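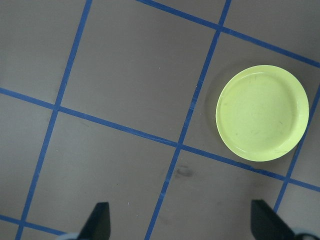 A yellow-green plate in its square. Blue tape, gray floor.

Pleltodstead Plate Swap: Frequent Questions

Many people write to us with the same questions before they come for the first time, so I have collected the answers on one page. If your question is missing, please write to me or to Ilaria Piras and we will add it. The page was last changed on Oct 30, 2025.
Irja Rantala

What is the plate swap?
You bring plates that you do not use any more, and you take home other plates. No money is needed. The plates are laid on the floor in squares marked with tape, and everybody walks slowly between the rows and looks.

Why do you put plates on the floor?
In our first years we used tables. People made stacks, the stacks were lifted and moved all the time, and the plate at the bottom was never seen by anyone. On the floor every plate is lying alone and you can see its whole face from above. Some visitors find this strange at first. Please wear shoes with clean soles and leave big bags on the hooks by the door.

How many plates can I put in one square?
One. If you have a set, it is laid in squares next to each other, and you place a paper slip with the word SET in the first of them. The floor has 93 squares this year. When they are all full, the next plates wait in the crates until a square becomes free.

Does the plate have to be in the middle of the square?
No, but it must be inside the tape on all sides. A plate which lies over the tape is easily kicked by the person in the next row.

How big is a square?
Big enough for a plate of 26 centimeters with room on every side. Larger dishes for serving go to the long shelf under the window.

My plate has scratches. Can I still bring it?
Yes. Fine scratches in the middle of a plate come from knives and from normal life. The same is true for tiny dark specks in the surface. We ask only that you wash it well at home and dry it. Please run your finger along the rim before packing. If you feel a chip or a crack, the plate can not be swapped.

How can I see scratches before I take a plate?
Ask for permission to lift it, or go around it until the light comes from the side. On a pale plate with a matte surface the scratches are almost invisible when you look straight from above under a lamp, and then at home by the kitchen window you see all of them. Dae-han Ma usually walks around with a small lamp and is happy to lend it to you.

Which colors are most wanted?
Plain ones. Last October the single-color plates were gone before the coffee was ready: pale green, yellow, gray. Plates with gold edge go slowly, I think because of microwave ovens. We have no rule about colors, bring what you have.

How many plates may I take?
As many as you brought, plus 2. If you come with empty hands you may take 3 plates, after the first hour. Students who are moving to their first home should talk with Nabil Farah at the door, he can give them more.

Can I reserve a plate?
No. If it is in your hand it is yours, if it is in the square it is free. Please do not leave a scarf or a glove on it.

What about glass plates, plastic plates, wooden boards?
All of these are welcome. Glass is laid in the row nearest to the wall, where fewer people walk. Cups and bowls belong to the spring swap, so please keep them at home until then.

Which tape do you use? I want to make the same grid at our school.
We use blue painter's tape. Measure the first long line with care and lay all the other lines from that one. When you come to a corner, press the tape down with the thumb and tear it, scissors are not necessary. Our edges are a little uneven in some places and it has never disturbed anybody. Take the tape up on the same evening. One year we left it on the floor over the holidays and Elli Kinnunen had to rub the glue off with cooking oil and an old towel.

Can my children come?
Yes, if they hold somebody's hand between the rows. There is a corner with paper plates and crayons.

What happens if I step on a plate?
Call one of us and stand still, we come with the brush. You do not have to pay.

What happens to the plates that are left?
The Juntunen secondhand shop takes full sets. Single plates go back to the crates and are laid out again at the next swap. You may also take your own plate home again, many people do it.

May I help with laying out?
With pleasure. We start to tape two hours before the doors open, and knee pads are in the cupboard. Write to Elli if you want to join.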